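Kornis Home Rooms: a simulated flat for trying out grippers, arms, cameras and controllers

Product page. Supplied by Udstead Simulation, for use with the Kornis workbench.
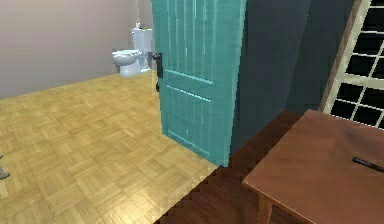 Bathroom doorway and wooden table, Kornis Home Rooms.

If you have ever tried to choose between two grippers by reading their data sheets side by side, you will know how little the numbers tell you about the Tuesday-afternoon sort of jobs a home robot has to do. Pick up a pen. Push down a lever handle. Go through a door without scraping the paint. We made Home Rooms so that you can put your own shortlist through those jobs on a desktop computer, before any money has been spent on hardware, and so that each gripper, arm or camera gets exactly the same room to work in as the one before it.

The pack holds 104 rooms with 291 loose and hinged objects spread among them, and every one of them can be saved, reset and run again from the same starting point. You can swap the arm and keep the gripper, swap the gripper and keep the controller, or leave everything alone and move the camera a little at a time until you are happy with what it sees.

What people use it for

Grippers. The table and pen make a good first test, and most of our customers start there. A slender pen lying on a smooth top is a fiddly thing for wide fingers, and it shows up differences in fingertip shape very quickly. The pen can be turned to any angle you like, or pushed nearer to the edge of the table. Parallel, three-finger and suction models are all included, and you can bring in your own from the usual file types.

Arms. Doors are where reach matters. The teal door has a black lever handle on a tall backplate, and you can set the stiffness of the handle and the weight of the door separately. We suggest running the opening task from both sides, with the base parked in 5 different spots, and keeping the results together. An arm that looks roomy on paper can find itself very short of elbow space with a wall close by.

Cameras. We are rather fond of this doorway for camera work (Irfan Tanoli, who built it, is fonder still). There is glossy pale parquet on one side and dark reddish-brown planking on the other, a pale wall, a heavily shaded grey one and a window with black panes, so a camera has plenty of bright and dark to cope with in a single view. Depth, colour and stereo models are supplied, each with its own noise settings. The preview window draws at a low resolution to keep things moving, and you will see stepped edges along doors and floor joins. Full-size output is set in the render menu and is a good deal smoother, though slower.

Controllers. Anything that speaks to the Kornis workbench will speak to Home Rooms. Position, velocity and force control can be compared on one task with the same arm, and the log files line up by time stamp so you can lay one run over another.

What's in the box (well, the download)

104 rooms, including bathrooms, hallways, kitchens and studies
291 objects with editable weight and friction
9 gripper models
Udstead task builder, single seat
Soomro camera set with noise settings
Printed quick-start guide, posted on request

Things worth knowing before you order

Friction is the setting that catches most new users out. The supplied values are sensible starting points, but if you already have a sample of your fingertip material, do measure it and type in your own figure. Konrad Strebel on our support desk keeps a short worksheet for this and will gladly send you a copy.

The Zukton controller link is an extra and needs its own licence. It was last updated in May, and anyone with an older copy should fetch the new one before opening saved rooms, as the joint names have changed. Your old logs will still open.

Home Rooms will help you narrow down a shortlist and rule out the plainly unsuitable. We would still ask you to try your final choice on a real bench, and we're happy to talk through how to set that up so the two sets of results can be compared fairly.

Ordering and help

Single seats and teaching bundles are both available through the Udstead order form. Trial copies come with the doorway room shown on this page and the full gripper set, and you can carry your saved work over if you decide to buy. Phone support is open from 9 in the morning, and messages left overnight are answered first.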